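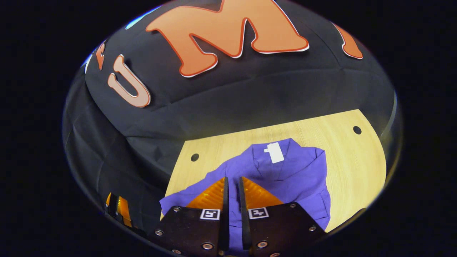

Frequently Asked Questions: Beading Wire, Crimps and Clasps

Last updated 11 May 2023

Which beading wire diameter should I order?

Umura wire is sold in three diameters: .014, .019 and .024 inch. The .014 passes through most freshwater pearls and small seed beads. The .019 is the general-purpose size for glass and gemstone strands. Use .024 for heavy stone, metal beads, or beads with large holes. If your design mixes hole sizes, choose the largest diameter that fits the smallest hole.

What does the strand count mean?

It is the number of fine steel wires twisted together under the nylon coating. We stock 7, 21 and 49 strand. Higher counts drape better and resist kinking. Seven strand is stiffer and costs less. For a bracelet that will be worn often, 21 strand is the minimum we suggest.

How much wire do I need for one necklace?

Take the finished length and add 6 inches. This allows for the loop and tail at each end plus enough slack to hold the wire while crimping. Add 4 inches for a bracelet. Multi-strand pieces need the allowance for each strand.

Which crimp fits which wire?

.014 wire: 1.3 mm tube or 2 mm bead
.019 wire: 2 mm tube
.024 wire: 2.5 mm tube

The wire passes through the crimp twice, so the inside diameter matters more than the outside. Inside diameters are listed on each product page.

Do I need special pliers?

Crimp tubes should be closed with two-step crimping pliers. The rear notch separates the two wires and the front notch folds the tube round. Crimp beads can be flattened with chain nose pliers. Hiebert pliers come in standard and micro. The micro size is for 1.3 mm tubes only and will not close a 2 mm tube fully.

My crimp slipped. What went wrong?

Check that the wires were not crossed inside the tube before it was closed. Crossed wires leave a gap on one side. The other usual cause is a tube one size too large. A crimp cannot be reopened and used again. Cut it off and start with a new one.

Are your findings nickel free?

Sterling silver and gold-filled findings are made without added nickel. Plated findings are brass underneath and may have a nickel layer below the finish unless the listing says otherwise. The Turkach line of plated lobster clasps has a copper underlayer and no added nickel.

What is the difference between gold-filled and gold-plated?

Gold-filled has a layer of gold bonded to the base metal under heat and pressure, equal to at least 1/20 of the total weight when marked 14/20. Plating is far thinner and is applied in a bath. Plated clasps show wear first where the lever rubs the ring.

How are small parts packed?

Crimps are sold in bags of 100, 700 and 1,000. Jump rings are sold by weight, and the piece count on the label is approximate. Clasps are sold singly or in bags of 26. Bags of 700 are being discontinued and will not be restocked after June.

Can I return cut wire?

No. Full spools can be returned unopened within 30 days. Wire cut to length is a final sale. Findings may be returned if the bag is still sealed.

Do you ship from one location?

All wire and findings ship from our Hukoswood warehouse. Pliers and other tools may arrive in a separate package. Shipping is charged once per order.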